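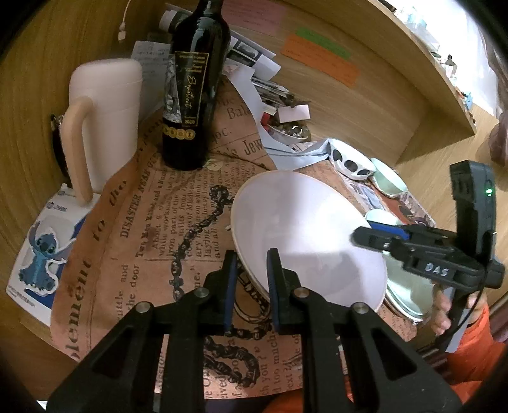

Clearing and Resetting a Desk: Project Report
Geert Boersma and Floor Goossens

1. What the project was for

Our assignment was to choose an ordinary household job and write it down so that another person could repeat it. We chose the clearing of a desk that has collected things which do not belong together: a dish, a bottle, jewellery and sheets of paper. Most tidying guides we read dealt with one kind of object at a time, such as clothes or books. A mixed desk is more common in student rooms and harder to write instructions for.

The work was done in the shared study at Notstead over 3 sessions in January, each starting after lunch.

2. The desk and the objects

A large sheet of orange-brown paper printed like an old newspaper covers the desk. One headline on it reads "DISASTER NEAR GLEN". The paper is creased and its edges are uneven, so nothing on it can be lined up against a straight side.

The main objects are a large white dish with a cream rim, a dark glass wine bottle, a dark twisted strand like a chain, and a brown band with small links. The strand is the awkward one. Dark loops over black print are easy to overlook, and both ends can curl under other things. The band has the same problem when part of it is under the dish.

3. Method

We wrote a first list of steps, which came to 222 words. Floor read it aloud and Geert followed it without asking questions. Whenever he had to stop, we marked the line and rewrote it afterwards. The final order has 7 steps:

Move the bottle to the back of the desk.
Look along the rim of the dish for anything tucked beneath it.
Free the band and lay it on one side.
Lift the dish straight up with both hands.
Gather the strand from one end, laying it in loops.
Smooth the paper from the middle outwards.
Put the dish back flat and place the jewellery in it.

4. Problems

Our first version began with lifting the dish. This dragged the band across the desk and once pulled the paper with it, leaving a new crease near the front. We moved the dish to step four and the trouble stopped.

The word "tidy" was also a problem. Geert took it to mean straight and Floor took it to mean out of sight. We removed it from the steps and named a place for each object.

The finished list is 300 words with the notes included. We left out cleaning the dish, as our supervisor, Ms Meijer, regarded that as a separate job.

5. What we would change

The strand still takes longer than everything else. A small hook at the back of the desk would give it a fixed place, and step five could then be cut to one short line. We would also test the list on a person who has never seen the desk. Both of us knew it well by the second session, and some steps may be less clear than they seemed to us.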